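Open day at Waltalden, February

Got home at nine with sore feet and a bag of leaflets and I'm still too wound up to sleep, so this goes down tonight. 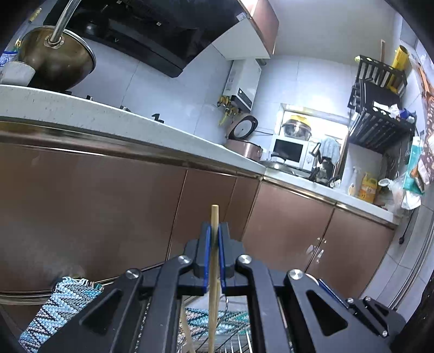
I got there before ten and already had to park on the grass. Tsutomu Imai was running the kitchen session and let us take turns with the hand-held grippers. You squeeze, the fingers close, and you try to do ordinary chores with them. I thought I'd be good at it. I was terrible! Chopsticks are so thin, and my wrist kept wanting to twist the way it does at home. By my fifth or sixth go I had the hang of it and didn't want to hand the thing back.

Tsutomu says they've collected over 300 runs of putting dishes away, and the arm at Prilonlow learns from those. I asked so many questions that the man behind me coughed.

After lunch Osamu Noguchi gave the talk in room 519 - standing room only, and hot. He played a clip of the arm sorting silverware, slow as anything, and when it dropped a spoon and went back for it the whole room cheered. Me too, loudly.

Missed the Privwood demo, the line was 39 people long (the girl at the door had a clicker). Next time.

Must email Tsutomu about the evening sessions. Also find my other glove, I think it's in room 519.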